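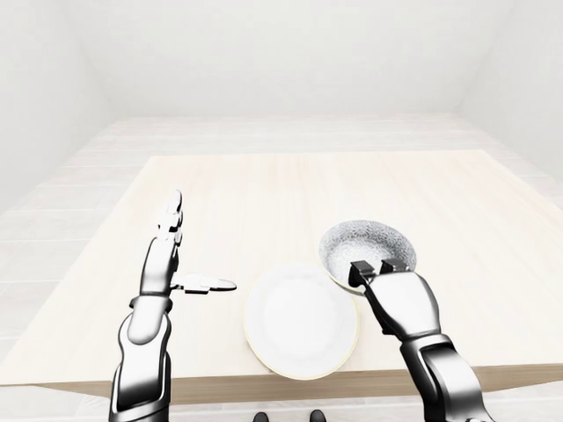

How to set up a pole grid for a green horse

Ground poles are cheap, they take a few minutes to lay out and they do more for a young horse's rhythm than another half hour on the circle. The layout below is the one we use at Jinlow for horses in their first year under saddle. It also suits older horses coming back after a spell, once your vet has cleared them for trot work.

What you need

Six poles, 3 m long and heavy enough that a knock won't send them rolling. Octagonal poles stay put better than round ones. If you only have round poles, set them in low cups or pack sand against both sides.

A tape measure. Pacing it out is fine once you know your stride, but check yourself against the tape every so often.

Boots all round for the horse, and a helmet and gloves for you, including when you are working from the ground.

A level surface. Our sand arena gets deep along the long side by January, so we drag it first and build the grid on the centre line where the footing is firmer.

Distances

For walk, start at 80 cm between poles. For trot, start at 1.3 m for a horse and 1.1 m for a pony. These are starting points. Watch where the feet land. The hoof should come down close to the middle of the gap. If it lands nearer the next pole each time, the gap is too short and you should open it by 10 cm. If the horse is reaching and landing just past the pole behind, close it by the same amount.

Zenska, a 15 hand mare with a short, quick trot, started at 123 cm and stayed there for most of a month. Tejada is bigger and lazier behind, and 1.35 m suited him from the second session. Write down what works for each horse so you aren't guessing next time.

Step 1: One pole

Lay a single pole on the centre line. Lead the horse over it at walk, both directions, on a loose lead. Let him put his head down and look. If he stops, wait, then ask again quietly. Don't pull him across from the front. Stand at his shoulder and send him forward.

Once he walks over without hesitating, do the same mounted.

Step 2: Scattered poles

Put three more poles around the arena at odd angles, well apart. Ride over them at walk, then at trot, with plenty of turns and straight lines in between. Aim for the middle of each pole. Many green horses drift toward the gate, so use your outside leg early on that side. 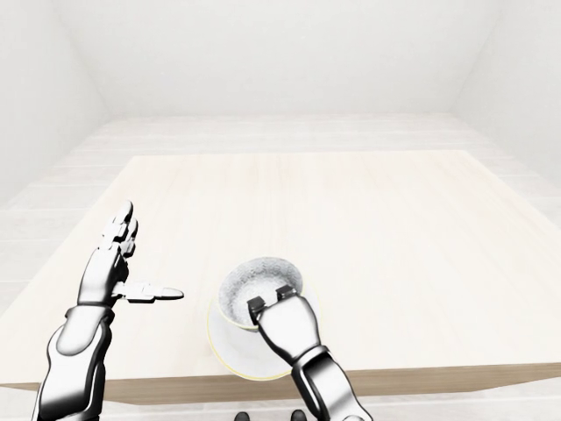

Stay at this stage until the trot feels the same before and after the pole. For some horses that is one ride and for others it is five or six.

Step 3: Three in a row

Bring three poles together at trot distance. Don't use two, as a lot of horses will read a pair as a spread and try to jump it. Walk through first, then come back in a steady trot with at least 10 m of straight line on the approach.

Go rising over the poles, with your hands a little forward so he can use his neck. Look at the far end of the arena. Keep your leg on, but don't drive him at it.

Step 4: Build to six

Add one pole at a time over several sessions. Six is plenty for a green horse. Finish each pass with a straight line and a transition to walk, then give him a long rein for half a lap.

Keep the pole work to 15 minutes within a normal ride, twice a week. It is harder on the back and hind end than it looks, and a tired horse starts hitting poles.

Common problems

Rushing. Circle in front of the grid until the trot settles, then let him go through. If he still rushes, go back to three poles and halt after the last one.

Hitting the same pole every time. Get off and measure. A pole has usually shifted.

Jumping the lot. Return to walk and lead him through. Ela did this for a week and needed a quiet horse going ahead of her before she would trot it properly.

Drifting to one side. Lay two spare poles lengthwise as a channel on the approach, 2 m apart. Take them away once he stays straight.

When he can trot six poles on both reins without changing speed, raise every second pole at one end by 10 cm, alternating left and right. Expect him to knock a few on the first day.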